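Tips for the Laundry Pile: Can a Machine Do It Yet?

Filed under Washing and Drying, 7 November 2019

Every winter somebody writes in to ask when they can stop folding. This year it was Signe Westerberg of Welville, who has three teenagers and a bath towel for every mood. My reply was the usual one: keep your airing cupboard shelves clear and your expectations low.

The washing itself was handed over long ago, and drying went the same way. What's left is the bit in between, where a warm heap has to become a stack. A drum only has to go round. A towel comes out of it a different shape every time, with its corners tucked inside itself, and something has to find them. You and I do this while thinking about supper. A robot has to do it on purpose.

Towels are the fair place to start, being rectangles. Fitted sheets can wait for the next century.
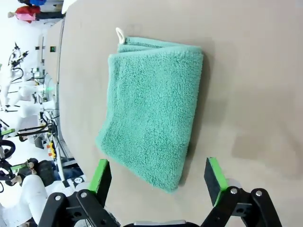

Can I buy a robot that folds towels yet?

Not one I'd clear a shelf for. Machines can fold a towel when it's laid out nicely for them, with plenty of time and someone clever standing by. If you have to lay it out nicely first, you've done most of the folding.

Until that changes, some advice for the human operator.

Shake each towel hard as it leaves the dryer, twice if it's a thick one. The loops stand up and the edges come straighter.

Fold in half lengthways, then in half again, then in thirds. Put the folded side facing out on the shelf and the pile will look as if you meant it.

Hanging loops go to the inside of the fold, or they catch on the towel above. Orla Moriarty snips hers off altogether – I couldn't, but her shelves are very tidy.

Leave out fabric softener. It coats the pile and the towel stops drinking. Half a cup of white vinegar in the rinse does the job, and the smell goes by the time it's dry.

Trim a fraying hem before it goes in the wash again. Pulling the thread only makes it longer, as I prove to myself every November.

As for the other chores, the floor robots are decent at floors, provided you tidy the floor first. Mine has eaten 3 socks and the end of a curtain cord. Dusting, beds and the inside of the oven remain with the management.

Next week: descaling the kettle, which also still needs you.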